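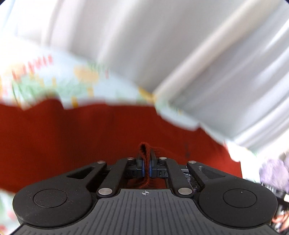
Figure 2. A narrow fold of large dark red fabric, pinched between two fingers of a black hand-held gripper.

4.2 What people do with cloth they don't wear

I went into this part of the study expecting to write about clothes. Most of the work on household textiles is about clothes, and my own first paper was too. But when I sat down with the Brumcombe diaries one Friday and started tagging entries, I kept running into the other stuff: throws, tablecloths, curtains, spare blankets, lengths of fabric bought for a project and never cut. By the time I got to the end I had nearly 3,000 entries, and a lot of them were about pieces of cloth with no sleeves and no obvious owner.

Big flat textiles (Figure 2) turn out to be slippery things to study. Ask someone how many shirts they have and they'll make a decent guess. Ask about blankets and you get a long pause, then a walk to the closet. In our follow-up calls, several people went off to check and came back with a completely different answer, usually a higher one. Baoshan Long, who did most of the calls, started leaving a gap in the script for this.

The 200 households in the sample also disagreed on what counts as a single item. Is a pair of curtains one thing or two? Pathirana's coding scheme says two. Our diary keepers mostly said one, and I sided with them, so our totals for curtains shouldn't be set next to Pathirana's without some adjusting. I left bath mats out completely — I still go back and forth on that.

What interested me most was how these pieces move around the house. A shirt tends to stay a shirt until it gets tossed or handed down. A tablecloth might cover a table for years, then a couch, then a stack of boxes in the garage. We called this "downshifting" in the codebook, after a phrase in one of the April diaries. Color came up a lot here. Dark pieces were often described as good for the couch or the car, and pale ones were more likely to be folded away and saved for guests. I'd be careful with that, though. People wrote down color only when they felt like it, and we never asked for it.

Raimo Kinnunen has argued that storage space drives most of this, and that households with a linen closet simply downshift less. I like the idea and I wanted to find it in our data. I found a bit of it. Homes with a closet did keep more pieces in their first use, but they also bought more to begin with, and I can't pull those two effects apart with diaries alone. A second round with an inventory at the start would help, and Section 6 lays out how we'd run one.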